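Chapter 7

Cutting and Joining Sheet Metal for Cabinet Work

7.1 Scope of the chapter

Chapter 6 dealt with roll forming, in which a flat strip is taken through a series of stands until it has the required section. The present chapter turns to the operations on either side of it: cutting the blank to size before bending, and joining the finished parts. The worked material is thin steel and aluminium sheet of the kind used for cabinets, ducting, lockers and enclosures. Plate is treated in Chapter 11 and is left out here.

After studying the chapter the reader should be able to choose between shearing, punching and laser cutting for a given part, set a blade clearance from the sheet thickness, and select a joint that suits both the load and the finish. The reader should also be able to lay out a small assembly cell in which parts, fasteners and waste are kept apart.

Symbols used in this chapter are listed at the end of section 7.9. Thickness is always t and is given in millimetres.

7.2 Shearing

A guillotine shear cuts sheet between a fixed lower blade and a moving upper blade. The upper blade is usually set at a slight angle, called the rake, so that the cut travels along the sheet and the force at any moment stays low. A large rake reduces the force but twists narrow strips. A small rake gives a flatter strip and calls for a stiffer machine.

The gap between the blades is the clearance. For mild steel a clearance of 10 per cent of t is a reasonable first setting. Softer aluminium needs less, and stainless steel commonly needs a little more. When the clearance is too small the two cracks that start at the blade edges fail to meet, and a second band of burnished metal appears on the cut face. When it is too large the sheet is dragged down into the gap and leaves a heavy burr.

The cut face of a properly sheared edge has four zones, named from the top: rollover, burnish, fracture and burr. Students should learn to recognise them with a hand lens before attempting Exercise 7.3.

Burr direction matters more than is often supposed. A panel that is to be folded should be placed with the burr on the inside of the bend — a burr on the outside is stretched and may start a crack. Drawings should state the burr side. Many do not, and the operator then has to ask.

7.3 Punching and nibbling

Punching removes a slug of metal in one stroke. The force required is found from the length of the cut edge, the thickness and the shear strength of the material:

F = L × t × τ

where L is the perimeter of the hole in millimetres and τ is the shear strength in newtons per square millimetre. Take a notch in steel sheet with a cut perimeter of 600 mm, a thickness of 1 mm and a shear strength of 300 N/mm². The force is 180 000 N, or 180 kN. A press should not be run at its full rating, and a suitable margin is added before the machine is chosen.

Nibbling uses a small punch in overlapping strokes to follow an outline. It saves tooling cost on short runs. The edge is scalloped, however, and will need dressing if it is to be seen or handled.

Tool wear shows first as a rise in burr height. The usual practice is to record burr height on the first and last part of each batch and to regrind when an agreed limit is reached. Regrinding early removes little metal from the tool. Regrinding late removes a great deal.

7.4 Choice of joint

Four methods cover most cabinet work: spot welding, clinching, riveting and folded seams. Spot welding is quick and needs no consumable part, but it marks the surface and burns off zinc coating at the weld. Clinching presses the two sheets together into a button and leaves the coating largely whole. Its strength in peel is modest. Blind rivets can be set from one side only, and so they are common on closed sections. Folded seams give a clean edge and some sealing, at the price of extra blank width.

Coated sheet deserves separate thought. Where the coating is applied before forming, any process that heats the joint will damage it, and the choice narrows to clinching, rivets and seams. Where the cabinet is painted after assembly the question is mainly one of cost.

The running case study in this book, the Lekota wall cabinet, uses clinched joints at the back panel and blind rivets at the hinge side. Its maker, Clestetti, had first drawn it with spot welds throughout. The change was made in August, after the pre-coated sheet from Skisel was adopted, and the hinge flange was widened by 10 mm to clear the rivet tool. The revised drawing, signed by Lakmal Sarkar and dated 3 Jun 2024 at its first issue, is reproduced in Appendix C. Readers should compare the two versions before going on to section 7.6.

7.5 Layout of the assembly bench
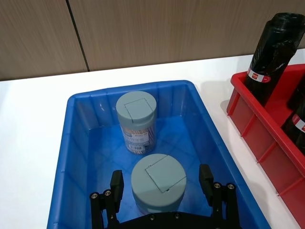 Assembly of small cabinets is normally done at a bench beside the joining machine, and the order in which parts reach the hand fixes the pace of the work. Fasteners should lie on the side of the hand that places them. Heavy panels are fed from the level of the bench top, never from the floor. Small stores are best separated by colour: a blue bin may be given over to lidded containers and a red one to rolls of bags, so that each can be refilled without reading a label. Bins should be open at the top and shallow enough for the contents to be seen from a normal standing position.

Swarf and rivet stems are collected at the point where they are made. Steel and aluminium waste are kept apart, as mixed scrap fetches a lower price and steel particles left on aluminium will stain it. A magnet passed over the bench at the end of each shift will lift steel but not stainless stems of the common austenitic grades, and these have to be swept.

Lighting is set so that the joint face is lit from one side. A clinch button or rivet head casts a small shadow when it is properly formed, and an inspector soon learns to read it. Flat overhead light hides the difference.

7.6 Tolerances carried from cutting to assembly

Every error in the blank is passed on to the bend and from the bend to the joint. In the Wandix method, adopted for the rest of this chapter, each operation is given a share of the total tolerance, and the shares are added arithmetically for short chains and by root sum of squares for long ones. A chain of four operations or fewer is counted as short.

Consider first a panel sheared on two edges, folded once and riveted to a frame. The datum is the sheared edge nearest the fold.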